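Maintenance thread on the hand-held gripper pair at the Nukusbridge kitchen site. Long, mostly fasteners and pads. Covers the October strip-down and what changed afterward. 12 Nov 2021

Two units, left and right, same design. Black body, two parallel fingers, blue ribbed pads on the gripping faces. Trigger linkage inside the body, position encoder on the finger carriage. Nothing is powered except the encoder and the camera.

Reason for the strip-down: the right unit was reading a gap of more than 3 mm with the pads fully shut. The left unit read zero. Same firmware, same calibration file format, so I started with the mechanics.

First check was the pads. They are glued strips, and the glue creeps if you clean it with anything stronger than dish soap. Someone had used degreaser. The lower edge of one pad had lifted and was folding under on closing.

Replaced all the pads on both units, not only the bad one. New and old ribs don't mesh at the same depth, and a mixed pair grips thin round stock off-center. On a mug you'd never notice. On a chopstick it rolls out.

Pad procedure, for the log: peel from the tip end, scrape with a plastic blade, wipe with isopropyl, wait until the face is dull. Press the new strip from the root toward the tip. Clamp shut on a flat shim. Leave it for 40 minutes. Don't pull the trigger early to see if it took.

With new pads the right unit still had an offset, smaller. Next suspect was the linkage pin. It had worn the hole in the trigger arm slightly oval. Printed part, so I swapped the arm. The Fandico drawing calls for a bushing there and ours were built without one. They have one now.

Bolts: the body bolts back out over time. They're not under much load, but the trigger return is a sharp snap and it happens all day. Medium threadlocker, snug plus a quarter turn. The printed body will crush before the bolt complains, so no power drivers. 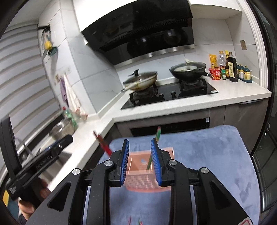 Calibration after reassembly goes like this. Close fully, hold, store zero. Open fully, hold, store max. Then close on the gauge pin and compare. If the pin reading is off, redo the zero before touching anything else. Nine times out of ten the operator was squeezing unevenly during the hold.

I also log the count from the encoder at full open. The right unit now gives 416. If that number drifts by the next service, the end stop is wearing and I can catch it before it reaches the data.

Bronanis, our logging tool, will happily accept a calibration where zero and max are swapped. It just records the fingers as open when they're closed. Added a check at startup: if max is less than zero, refuse to record. Should have been there from the beginning.

Test objects. Chopsticks are the best check I've found for this gripper. Narrow, smooth, and light enough that you get no help from gravity. If the pads are out of parallel, the stick pivots as soon as you lift it. A caddy with an upright back is useful too, as you have to clear the rim without letting the stick swing.

My acceptance run is 32 picks per unit, alternating thick end and thin end. A pivot counts as a fail even if the stick stays in the pads. Right unit passed on the second run. First run failed on a pad corner I hadn't pressed down properly.

Kitchen notes. Grease film is the main enemy, even with the hood running. It settles on the ribs and you lose grip on plastic well before you lose it on wood. Wipe the pads at every break with a damp cloth and a drop of dish soap, then a dry one. No degreaser. There's a label on the case now.

Keep the camera lens on the same schedule. Haze builds slowly and operators don't see it because they aren't looking at the feed. Compare against a reference frame from the first session of the day - the difference is obvious side by side.

Spares in the Nukusbridge case: pad strips, trigger arms with the bushing already pressed in, return springs, body bolts, threadlocker, gauge pin, flat shim. The Sombatkul case has the same list minus the trigger arms, which are still printing.

Still open: the left unit has the old arm. It measures fine, so it stays until the next service. I'll post the full-open counts for both units then.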